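3.2 Tray surface and loose parts

Sorting tasks were set out on shallow plastic trays supplied by Tilanton. Each tray held a mix of parts that differed in shape, colour and the way they came to rest. Flat-sided pieces stayed where they were placed. Round and threaded pieces tended to roll on smooth floors, and early sessions on a plain tray were stopped 57 times to put a part back. The plain trays were replaced with textured ones before the main sessions began in December.

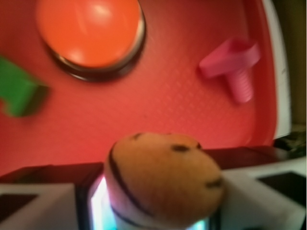
Figure 2. Red tray with crosshatched floor, holding an orange push button, a green block-shaped piece (left) and a pink toy screw lying on its side (right).

The screw was the least predictable part. Its hexagonal head is wider than the shank, so on its side it does not lie level, and its heading after a drop varied from trial to trial. We recorded the resting direction of the head to the nearest 5 degrees. The button was scored only for position on the tray.

Almost 500 placements were logged across both tray types. Fourie and Mkhize coded them separately and settled differences by going back to the session notes. Placements in which a part came to rest against the raised rim were kept but coded as a separate class, as the rim limits how far a part can turn.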